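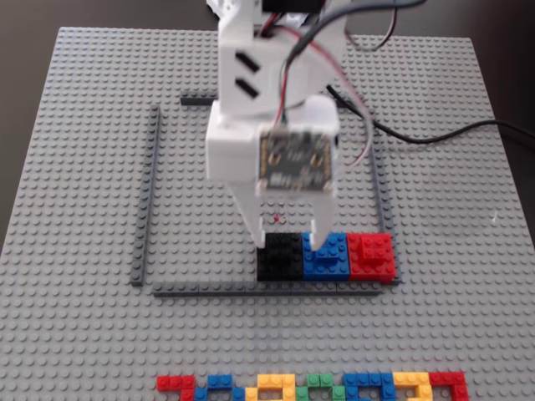
How do I know if an episode has the gripper fault in it?
Look at the fault column in episodes.csv. A 1 means the gripper command and the measured finger position drifted apart at some point, and a 0 means they stayed together.

Flivau block episodes, README

Hi! I'm Tumaini Rweyemamu, and I put this set together after our arm started ignoring its own "open" command. There are 2,412 episodes, and 11 of them have the fault. I left those in on purpose (they're the interesting ones!), so filter them out before you train a policy on this.

The fault goes like so: the log says open, the servo reports no error, and the fingers stay shut while the arm heads back up. I spent a whole Saturday blaming my own code, then swapped the servo cable and ran 800 more episodes without a repeat. I still can't promise it was the cable, so treat that as my best guess.
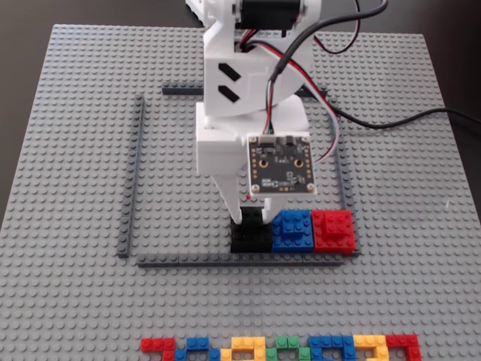 Gripper fingers at the black block, with the blue and red blocks alongside.

Safety note if you run the replay script on real hardware: keep your hands off the baseplate, even when the log says the arm is idle. Version 2 of the script cuts power if the finger reading goes stale. Version 1 doesn't, so please don't use it!

Known gap: timestamps from March are in local time.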